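Penlow Against the Other One

The test plan ran to 2 pages and had been written by the person least likely to have to carry it out. It called for a comparison of two control boxes, the Penlow and the Drikow, on one arm with one gripper, doing one job. The job was to build a hamburger out of imitation ingredients.

I was given the job because I had once complained, in writing, that we always chose controllers from the data sheet. The reply came back within the hour and contained a room number.

The ingredients stood on edge in spring-free racks made from clear plastic rail. Each rail had a white pusher that slid up behind its pair of slices and held them upright. Buns went in the first rack, patties in the second, lettuce in the third. A shallow tray lay alongside, and the burger was to be put together in it. The rack design was by Villaseñor, who supplied it without drawings. Setting a pusher took a thumb and some patience. Push too far and the bun leaned over the tray. Stop short and the patty sagged against its neighbour, and the gripper had no gap to work with.

I set all three and started the recorder. 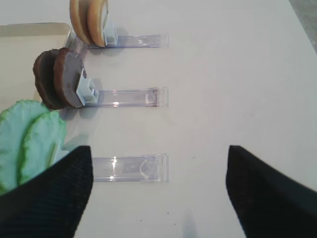 Wrist view: buns, patties and lettuce racked, with the fingers apart.

The Penlow went first. It was an old design and made a sound like a refrigerator in another room. Its manual had been translated at least twice and described the home position as "the place of the arm's contentment". I moved the arm there and waited for the reading to settle.

Under the Penlow the arm approached the patties slowly and stopped short. It waited. Then it closed its fingers by a very small amount, opened them again, and backed off. I checked the log. The controller had recorded a successful grasp of nothing, at a force of nothing, and had marked the task complete.

I entered this as a fault. The form had a box for the type of fault and I chose "other". On the next attempt the arm did the same, with a longer wait. I chose "other" again. By the time I stopped to eat, the column of others went down the whole page, and I had begun to notice that the waits were getting longer in a regular way. I plotted them. They made a clean curve. It would have been a good result if anyone had been testing for it.

The Drikow took an hour to fit. The connectors were on the wrong side, so the cable had to go over the top of the arm, and the first time I powered it up the arm turned smartly to face the wall. That was an error in the joint signs and was my own. I corrected it, ran the limits check, and sent the arm to the racks.

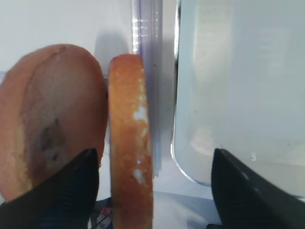 It was faster, and it did not wait. The Drikow had a way of committing to a motion early and trimming it at the end, which saves time on a job like this and frightens the operator. I kept one hand on the stop button. The manual said the button should be within 700 millimetres of the operator, and I had moved my chair to comply.

I ran the approach to the buns, then the approach to the patties, then both in turn. The path error was small. The force trace was quiet. I wrote "acceptable" in each row and thought about the drive home.

Then I opened the Drikow's log to copy out the cycle times, and found that it had one entry more than I had commands. The extra line was time-stamped before I fitted the box. It said that the arm had approached the patties, waited, and withdrawn.

A controller cannot log a move made by another controller. It had been on the shelf with its power lead wrapped round it. I considered the possibilities in order of cost. The clock could be wrong. The memory could have been loaded at the factory with sample data. The arm could keep a short history in its joint modules and hand it over to any box that asked, and this last was the likeliest, so I rang Komora, who make the arm. The support desk was polite. They said the joints held temperatures and hours run, and that nothing else was stored. They asked whether the arm was behaving normally. I said that it was, at present.

I put the racks back to their starting state and compared the view with the first run, checking each pusher against its block of shadow on the table.
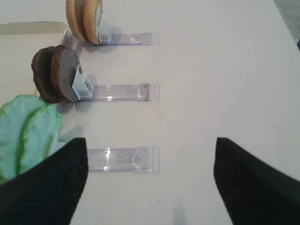 Reference view for the repeat approach, taken from the wrist camera.

There was a dark line inside the middle rail, near the end stop, with crumbs along it. I looked at it for longer than the test required. Then I swapped the boxes over again and ran the Penlow with the patties as the target.

It approached and stopped. It waited for the time the curve predicted, to the second decimal place. I did not press anything. I had the stop button in my hand and I let it wait. When the wait was over it withdrew, and the log said that the task was complete.

The plan had a section headed Recommendation, half a page, with a space for a signature. I typed that the Drikow was quicker and more accurate and should be bought. I typed that the Penlow was repeatable. I deleted "repeatable", tried "patient", and put "repeatable" back.
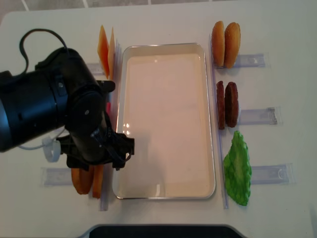 Overhead layout, with the gripper at the left side of the tray.

The order for the Drikow went through in July. The Penlow was listed for disposal, and I filled in that form as well. Under "reason" I chose "other". I have the curve in a drawer. The next wait on it would be just under four minutes, and I have asked for the room again.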